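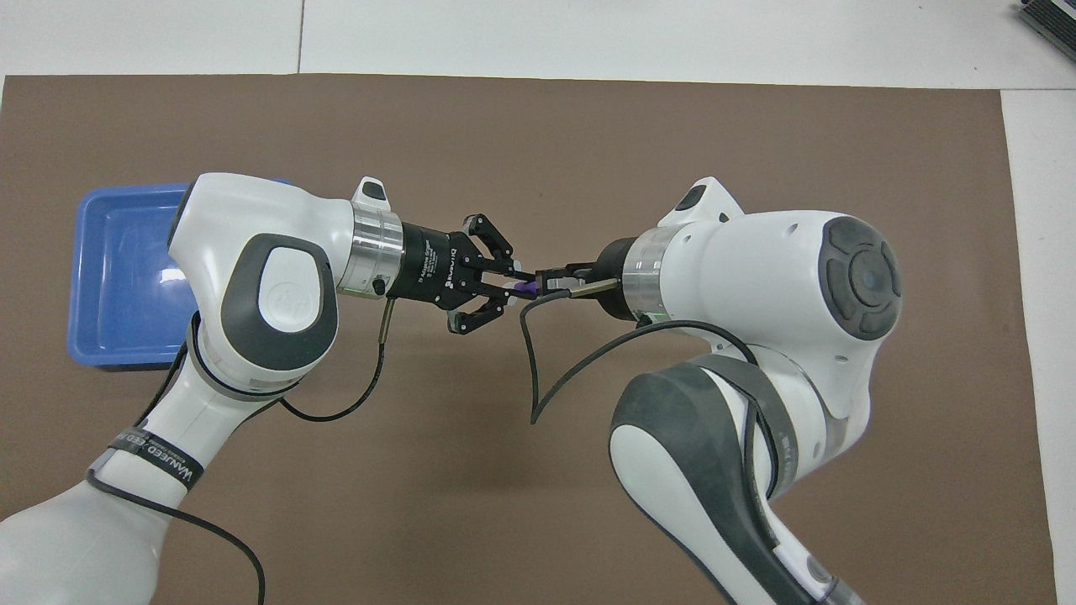
To: home-education-notices
From: Fludbridge Home Education Network, Enquiries Desk
Date: 2023-05-08
Subject: Re: Lending collection and autumn registration

Dear member,

Thank you for your message, which the desk has been asked to answer on the list because several other families have raised the same points.

The lending collection will remain open to all registered households during the move from Zoltby to the new reading room in Landik. The collection stands at 2531 items, and of these 460 are at present on loan. Items already with families need not be brought back before the move. They may be kept until the date stamped inside the cover and returned to Landik in the usual way. Reservations made at Zoltby will be carried over and do not need to be made again.

On the matter of borrowing limits, the current rule allows six items for each household, whatever the number of children. We recognise that this is a tight allowance for families teaching at more than one level. From the start of the autumn term the limit will be six items for each registered child. Teachers' guides and answer books will no longer count towards the total if they are borrowed together with the course book to which they belong.

You asked whether a child who is taught at home for part of the week and attends school for the remainder may be registered. The answer is yes, provided that the school has agreed to the arrangement in writing. A copy of the school's letter should be sent with the form. We do not require a timetable or samples of work, and families who have been asked for these in the past may disregard the request.

A family with one child at school full time and others at home should register only those taught at home. The child at school is welcome at the Evangelista afternoons and at the summer picnic, but cannot hold a borrower's ticket.

As regards the Scripture and history reading course, the printed booklets for the younger group are out of stock. A corrected edition is with the printer. Part 3 of the old edition has the maps for two chapters in the wrong order, and families using it should exchange those two pages. The text is unaffected. Households that do not follow the Scripture portion may take the history booklets separately at no extra charge.

Registration forms sent in February on the old green paper are valid and will be processed in order of arrival. Please do not send a second form, as this has led to some children being entered twice.

Yours faithfully,

Enquiries Desk
Fludbridge Home Education Network

An earlier message to the list read:

> Dear all,
>
> We are a family of five and began teaching our two younger
> children at home last year. Our eldest has stayed at school.
> I should be grateful for guidance on the following.
>
> Will the books we have from Zoltby have to go back before the
> collection moves? We are halfway through two of them and would
> prefer not to break off.
>
> Is the limit of six for the whole household likely to be
> reviewed? Once the answer books are counted there is very
> little left for ordinary reading.
>
> Our middle child may go into school two mornings a week from
> September. Would she still be registered with the Network, and
> should her elder brother be put on the form as well?
>
> Lastly, we have been unable to obtain the younger reading
> booklets. Are they still being printed?
>
> With thanks,
> A member household, Landik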